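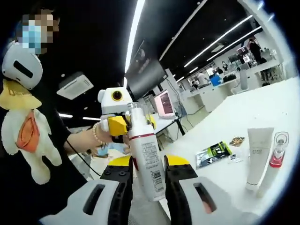

According to the Drurcombe store, pump bottles should never go back on the shelf without their caps, and after this morning I am inclined to agree. Their note was read out at the start of the stocktake and has been entered in the day book.

The Pomare cupboard was emptied by 10 a.m. It held 79 items, of which seven were past their date and have been set aside for disposal. Three bottles had labels too worn to read and will be relabelled before they are returned to use. Hand lotion and liquid soap are to be kept on separate shelves from now on, as the two were mixed together at the last count in May.

The Pumulo order arrived short by four refills. I have written to the supplier and asked that the balance be sent directly to Plevville, where the need is greater. Wrapping is to be flattened and put out with the soft plastics, and the bench wiped down before the cupboard is locked.

The lower shelf remains to be done. New shelf liner has been requested, colour to match the existing.

Recent entries
Linen count, Plevville
Drurcombe: keys and sign-out sheet
Soft plastics collection, revised times

2 comments | 3 shares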